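Zwischenbericht zum Vorhaben Parau
Teilprojekt 2: Datenerhebung für das Greifen aus Behältern
Berichtsstand: 25. Oktober 2023
Vorgelegt von: Arbeitsgruppe Manipulation, Standort Walurthorpe
Bearbeitung: Shaohua Bai

1. Stand der Arbeiten

Im Berichtszeitraum wurde die Erhebung von Demonstrationen in der Simulation fortgesetzt. Der Datensatz umfasst jetzt 3220 aufgezeichnete Episoden, davon sind 1134 geprüft und für das Training freigegeben. Der Rest liegt in der Prüfwarteschlange oder wurde mit dem Status »zurückgestellt« versehen. Die Zielgröße aus dem Arbeitsplan bezieht sich ausschließlich auf freigegebene Episoden und ist damit noch nicht erreicht.

Die Verzögerung gegenüber dem Plan geht auf den Wechsel der Simulationsumgebung im April zurück. Die bis dahin aufgezeichneten Episoden ließen sich nur teilweise übernehmen, weil die Gelenkwinkel in der alten Version mit abweichender Nullstellung gespeichert worden waren. Das Umrechnungsskript liegt inzwischen im Projektverzeichnis. 162 Episoden konnten auch damit nicht konsistent abgespielt werden und wurden gelöscht.

2. Erhebungsverfahren

Die Demonstrationen werden per Fernsteuerung mit einem Handeingabegerät erzeugt. Aufgezeichnet werden Gelenkstellungen, Greiferöffnung, Sollwerte der Bedienperson sowie die Bilder der handgelenknahen virtuellen Kamera. Jede Episode beginnt mit geöffnetem Greifer und endet mit dem Ablegen des Objekts oder mit einem manuellen Abbruch. Abgebrochene Episoden werden mitgespeichert und gesondert gekennzeichnet; sie gehen nicht in das Nachahmungslernen ein, stehen aber für den Erfolgsklassifikator zur Verfügung.

Die Startpositionen werden pro Sitzung neu ausgelost. Bei den Oberflächen stehen 5 Texturpakete zur Verfügung, die unabhängig von der Aufgabe zugewiesen werden. Eine Kopplung von Textur und Aufgabe, wie sie im ersten Durchlauf versehentlich entstanden war, ist damit ausgeschlossen.

Die Bedienpersonen erhalten vor der ersten Sitzung eine Einweisung und fahren zunächst Übungsepisoden, die nicht gespeichert werden. Die Sitzungsdauer wurde verkürzt, nachdem die Bahnen gegen Ende längerer Sitzungen merklich unruhiger ausgefallen waren.

3. Qualitätssicherung

Die Prüfung erfolgt in zwei Schritten. Zuerst läuft ein automatischer Abgleich auf fehlende Zeitstempel, Sprünge in den Gelenkwerten und Durchdringungen zwischen Greifer und Umgebung. Danach sichtet eine Person die Episode in doppelter Geschwindigkeit und vergibt den Status. Strittige Fälle gehen an Euan Yule.

Der häufigste Rückstellungsgrund ist ein Zeitversatz zwischen Bild und Greiferöffnung. Er tritt nur auf dem Rechner MacAulay auf und hängt vermutlich mit der Pufferung der Bildausgabe zusammen. Bis zur Klärung wird auf diesem Rechner nicht aufgezeichnet. Die betroffenen Episoden lassen sich voraussichtlich durch Verschieben der Bildspur retten — ein Test an einer Stichprobe steht noch aus.

4. Kameraansicht am Handgelenk

Die Handgelenkkamera blickt von hinten über den Greifer, sodass beide Finger im unteren Bildbereich liegen. Diese Anordnung wurde gewählt, damit das Modell die Öffnungsweite auch aus dem Bild entnehmen kann. Bei großflächigen, kaum strukturierten Untergründen bleibt zur Abschätzung der Lage wenig mehr als die Kante zur benachbarten Fläche. 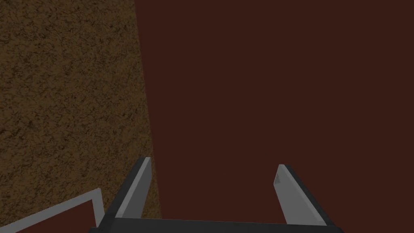 Euan Yule merkte bei der internen Durchsicht an, der Anteil solcher strukturarmen Ansichten dürfe nicht weiter wachsen, solange keine zweite, ortsfeste Kamera mitläuft; andernfalls lerne das Modell den Bahnverlauf auswendig und nutze das Bild kaum. Er schlug vor, die Ansicht von außen ab der nächsten Erhebungsrunde verbindlich aufzuzeichnen.

Der Vorschlag wird übernommen. Der zusätzliche Speicherbedarf ist durch das vorhandene Kontingent auf dem Server Otton gedeckt. Für bereits freigegebene Episoden kann die Außenansicht aus den gespeicherten Zuständen nachgerendert werden, eine erneute Fernsteuerung ist dafür nicht nötig.

5. Nächste Schritte

Abarbeitung der Prüfwarteschlange, beginnend mit den ältesten Episoden.
Stichprobentest zur Korrektur des Zeitversatzes.
Nachrendern der Außenansicht für den freigegebenen Bestand.
Erster Trainingslauf mit beiden Ansichten und Vergleich mit der reinen Handgelenkvariante.

6. Mittelverwendung

Die Personalmittel wurden planmäßig abgerufen. Bei den Sachmitteln ist der Posten für Eingabegeräte noch nicht ausgeschöpft, da die Lieferung des zweiten Geräts aussteht. Eine Umwidmung wird derzeit nicht beantragt.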